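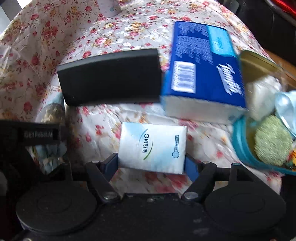 Go through the bed before you go through the machine, the first reply said, and list everything paper that was on it when the sheet was stripped. White bits on a washed sheet are paper far more often than they are a worn filter, so please start there and run nothing else until you have.

Ticket: White fluff all over printed sheet after wash
Product: Alteck front loader, Desta rose print flat sheet
Category: Laundry / Residue
Status: Resolved

Original report

Sheet comes out of the wash with white specks and small rolled-up bits stuck to it. It is the white one with the little pink, red and yellow roses, so I don't see them on the white parts until it is dry and on the bed. They show up on the green leaves and on anything dark I put down. The bits rub off on my clothes. Third wash in a row. Filter was cleaned in December. Detergent is Dobos liquid, same as always, one cap. I would like to know if the machine is shredding the sheet.

Update from customer, same afternoon

Did what you asked. I use the bed as a sorting table when I clear out bags and drawers, so there is usually a lot on it. Paper items on it today: a small soft packet of tissues, white and light blue, with 简约组合 on the front. A bigger blue box of tissues. A crumpled bundle of tissue between the box and a gold-colored lid or tin. Also a round teal container with a green fuzzy ball in it, but that isn't paper.

The packet is the kind I carry around. I can't swear that a loose tissue has never gone into the wash with the sheet. I pull the sheet off by the corners and take it to the machine in one bundle.

Support

Thank you. Please do these in order and write down the result after each one. Do not skip ahead even if a step looks too simple.

1. Take everything off the bed. Put the tissues in a drawer or on a shelf.
2. Pull the sheet off one side at a time and shake it out of a window or over the tub. Look inside the folds, mainly where it was tucked under the mattress.
3. Run the machine with nothing in it on Rinse. Wipe the rubber door seal, including the fold at the bottom, with a damp cloth.
4. Wash a plain dark towel by itself. No sheet.
5. Wash the sheet by itself.

The dark towel tells us what is left in the machine. If the towel is clean and the sheet is not, the bits are coming from the sheet or were already on it.

Update from customer

Step 1 done. Tissues are on the shelf.

Step 2: a flattened tissue came out of the tuck at the foot end. One more piece near the pillow side, torn. Shook the sheet over the tub and there was white dust in the tub afterward.

Step 3: seal had gray mush in the bottom fold. Wiped it, cloth came away with white threads on it. Wiped again until it was clean. Rinse took roughly 20 minutes.

Step 4: towel is covered. Worse than the sheet was.

Does this mean the filter after all?

Support

Not yet. The towel picked up what was left in the drum, so that result is useful. Clean the filter now anyway and tell us what is in it. Wash the towel a second time. Between the two loads, wipe the inside of the drum with the damp cloth while it is stopped.

Please do not add more detergent. Extra soap will not break up tissue, and it makes the rinse harder.

Update from customer

Filter had wet paper in it and a hair tie. Rinsed it under the tap. Second towel load: a few specks along the hem and none on the rest.

Then I did the sheet alone (step 5), 20 degrees, 19 on the spin dial guide in the booklet, which is the low one. Still some bits on it, mostly in the hem at the top. Far fewer. Roses look fine, no thin spots, no pulled threads.

Support

Good. The sheet is not shedding. Cotton that is breaking down leaves short soft fuzz all over and you would feel it getting thinner. Rolled white bits that collect in the hem are paper.

For what is left:

Let the sheet dry all the way. Do not pick at it wet, the bits smear and go back into the weave.
Lay it flat and go over it with a lint roller or a dry, clean dish sponge, always in one direction. Turn the hem out and do the inside.
If you have a dryer, use low heat for 20 minutes and empty the lint screen halfway.
Shake it outside once more before it goes back on the bed.

Update from customer

No dryer. Cuneo lint roller, went through 2 refills on it - the hem took most of that. Sheet is clean. Washed it once more last night with two pillowcases and everything came out fine. Checked the filter after and it was clear.

I have moved the tissue box to the shelf for good. The packets go in the bag or in the drawer. I still sort things on the bed but I put a towel down first, and I look under the foot end before I strip it.

One question before you close this. The booklet says to clean the filter every few months. Should I do it more often?

Support

Once a month is enough with normal loads. Clean it the same day if you find a tissue in the wash, and wipe the bottom of the seal while you are there. No part needs replacing and no service visit was booked.

Closed. Reply to this ticket if the specks come back on a load that had no tissue in it.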